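Stuck on the pull: Margaux Cordier on the Tranau door fault

Margaux Cordier runs door and drawer trials for the Tranau project, which trains a two-finger gripper to open household furniture. In December her group halted all cabinet work after a fault in the release logic. We spoke once the revised procedure was in use.

The fault

The arm had closed on a door handle and begun its pull. The door bound. Grip force kept rising, and the release command was queued behind the motion it was supposed to interrupt.

"The controller was waiting for the pull to finish, and the pull couldn't finish," Cordier says. "It held for four seconds before Segundo hit the stop. By then one standoff had bent and a finger mount had cracked."

Segundo Mamani was outside the marked zone and wasn't hurt. Cordier still logged it as a safety incident. "A person reaching in to free the door would have been in the path of it when it let go. That's how I graded it."

The cause

The first theory was a worn finger pad. Inès Poulain replaced both pads and the fault came back. She then compared the arm's behaviour with the hand-held demonstrations it had learned from, and found that the operators had nearly always approached handles squarely.

"We'd given it very little off-centre data," Cordier says. "On a double door the handles sit close to the seam. Come in at an angle and you load the door sideways – it racks, and the force climbs."

The fix was in two parts. Release now runs on its own channel and can interrupt any motion. The demonstrations are also being recorded again on two-door cabinets, with varied approach angles and a deliberate let-go partway through the pull.

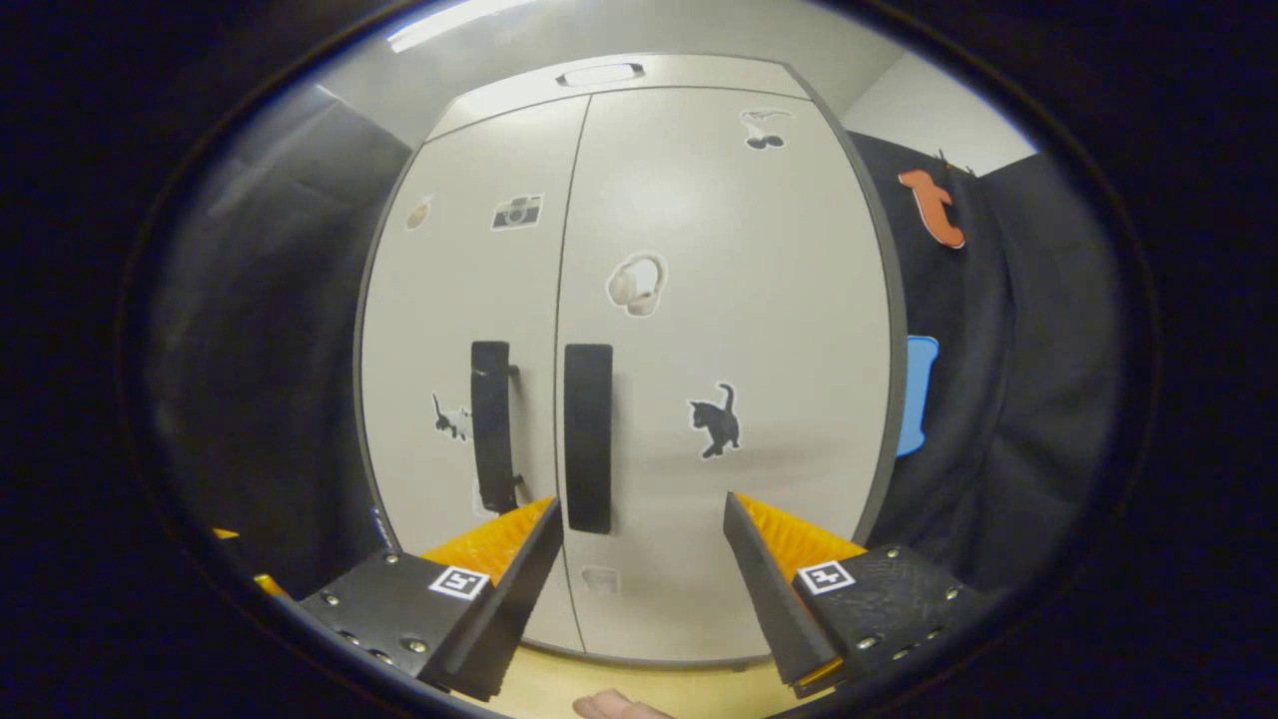 What remains open

The force limit is still set by hand for each cabinet. Yannick Rolland is working on an automatic setting, and until it's done the arm runs at reduced speed with a second person at the stop.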